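July, kitchen lab notebook, fibre labelling work, entry after lunch

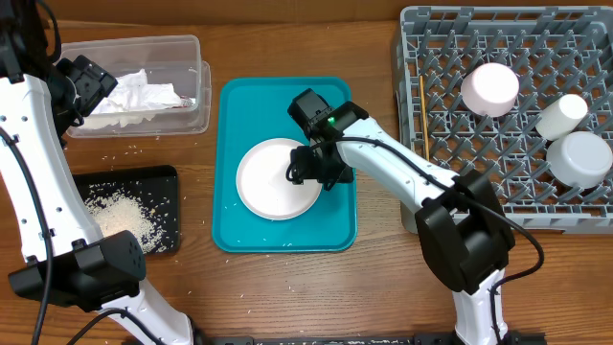 Géza thinks I'm being far too soft on the word "wholesome", and he wrote so in the margin of my last entry, in green pen, twice underlined. His point is that if we let panel members use it in the tasting notes, we'll end up with a pile of sheets that tell us how people feel about their grandmothers and very little about breakfast. Fair enough! But I still want to keep it for one more round, and I'll try to say why before I forget.

We had the 79 sheets back from the Multden panel this morning. The question was dull on purpose: which of these would you call a high-fibre food? Out came the oat bars, the bran flakes, the brown bread, all as expected. Then a great heap of ticks for the Florkel smoothie (strained, so hardly any fibre left in it, poor thing) and almost none for the tinned beans. Beans! I went through the whole stack again in case I'd muddled the columns, and I had not.

Hajar reckons it's the packaging. The smoothie carton has a leaf on it and the word "natural" in that curly lettering, and the beans look like something you eat out of the tin on a camping trip. She wants to run it again with plain labels, just a number on each sample. I like it, though it means decanting everything and I know who'll be doing the washing-up.

What bothers me more is the comments box. People were writing things like "good for you so must be fibre" and "tastes a bit like cardboard, therefore yes". So fibre has turned into a sort of moral quality, a thing that dull food has and nice food doesn't. That's the bit where "wholesome" is useful, I think, Géza. If they'll happily call something wholesome and high-fibre in the same breath, I want to see how tightly the two stick together. If it's a complete muddle I'll drop the word and buy you a coffee.

Numbers so far, so I don't lose the scrap of paper:

- sheets returned: 79
- sheets with the comments box left blank: 5
- sheets I can't read at all: 2

The unreadable ones go in the folder anyway. Bülent had a go at them with the desk lamp and got as far as "porridge, but".

Other bits:

I rang Nazmiye over the serving sizes and she's quite firm that we should stop giving fibre per 100 g on the panel sheet. Her patients don't eat in hundreds of grams, they eat in bowls and slices and "a handful, well, a big one". She suggests a household measure first with the grams in brackets after it. It'll make the sheet longer and I'll have to redo the layout, bother, but she's right and I've felt it for ages. Need to check whether the Drindis template lets me have a second column or whether I'm stuck with the one.

Also the lentil soup is going back in. I took it out last time on the grounds that it was too easy, and after the beans I'm not at all sure it is.

To do: plain labels for Hajar, new sheet for Nazmiye, order more of the small pots (the lids on the last lot don't fit, do NOT get the same ones). Lauri has the key to the dry store until four.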